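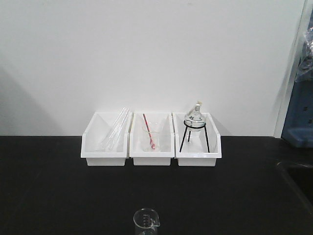 One science technician wrote back to us after the first month to say that her lunch breaks had returned, and that her Year 8s now put the beakers away before she has asked. Letters of that kind have been arriving at Prodevis since July, and we are delighted to share the news behind them: our Clear Bench scheme is opening to every school in the Daly area this autumn term!

Clear Bench helps schools sort out their prep rooms and lab worktops using plain open-front bins, one kind of kit to each. Glass tubes go in one, beakers and stirring rods in another, flasks with their stands in a third. Pupils can see what is there without opening a cupboard, and a missing piece shows up before the bell goes (usually while the person who borrowed it is still in the room).

The trial ran in the teaching labs at Ovitz, where 618 pupils used the bins through a full half term. Staff changed the layout twice along the way, and we have kept their second version, with the bins lined up along the wall and the front of the bench left free for working.

Schools joining this term will receive a starter set and a short printed guide written with the Ovitz science staff. We have 3,000 bins ready to go out, with 300 held back for smaller schools that would like to begin with a single bench. The labels come from Pliltix and can be wiped clean.

Applications are open now through the Prodevis schools desk. Please tell us how many benches you have and what you keep on them.

ENDS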